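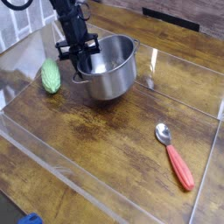
Gripper at a stainless steel pot on a Stakano test table in Clerkurport.

Stakano recalls gripper firmware after grip release fault

CLERKURPORT, Jan 31, 2024 – Stakano, maker of robot arms for kitchen and household tasks, today announced a voluntary recall of one firmware version for its Clavumell gripper. The version can cause the gripper to open without a command while it holds an object. No person was injured. The company asks all customers to stop lifting work with the concerned units until the corrected version is installed.

The fault was found in our own laboratory in Clerkurport, during a long test with cookware. The arm had to take a metal pot by the rim, lift it, hold it and put it back on the table. In this test the gripper lost its holding force and the pot fell. The log file showed no error, and the control screen continued to report a closed grip. For us this second point is the more serious one, because an operator who looks at the screen has no warning.

After the first drop, the test team repeated the same task 600 times with the same arm and the same settings. The fault came back 2 times. Both times the arm had been holding a smooth metal rim for longer than 15 seconds. The team did not see the fault with soft or rough objects, but we can not exclude it, and so the recall is valid for every kind of load.

The cause is in the part of the firmware that saves motor current during a long hold. When the fingers do not move for some time, the firmware lowers the current in small steps. It should stop at a minimum value. If a position message from the arm arrives late, the minimum value is read as zero and the motor is released. The mechanical parts of the gripper are not damaged by this and do not need to be changed.

Which units are concerned

The recall concerns some 70 grippers that received the firmware update from August or were delivered with it. Grippers with an older version do not have the current saving function and can be used as before. The version is shown on the start page of the control software, under the serial number. Customers with a concerned unit were informed by e-mail before this release. If you have bought your gripper second hand, please contact us directly, as we may not have your address.

What customers should do

Please do not lift hot liquids, glass, knives or any heavy load with a concerned gripper. Keep hands and feet away from the area under the arm, also when the screen shows a closed grip. Work without lifting, for example pushing objects over a table, can continue at low speed.

The corrected firmware is available from today in the customer area and is free of charge. The installation needs a restart of the arm. After it, please run the grip check from the service menu and send us the result. Customers who prefer not to install it alone can send the gripper to Clerkurport, and Stakano pays the transport in both directions.

The corrected version keeps full current during the complete hold. The gripper motor will become warmer than before, but it stays inside the limit given in the manual. The current saving function is removed for now. It will come back only after an outside review, which we have ordered from the engineering office Chornovol. A short report of this review will be published on our website.

Stakano apologizes to its customers for the interruption of their work. We should have tested long holds before the update was sent out – this test is now a fixed part of our release procedure.

About Stakano

Stakano develops and builds robot arms, grippers and control software in Clerkurport. Its products are used in test kitchens, schools and research laboratories.

Contact for press and customers: Stakano Product Safety, Clerkurport. Please have the serial number of your gripper ready when you contact us.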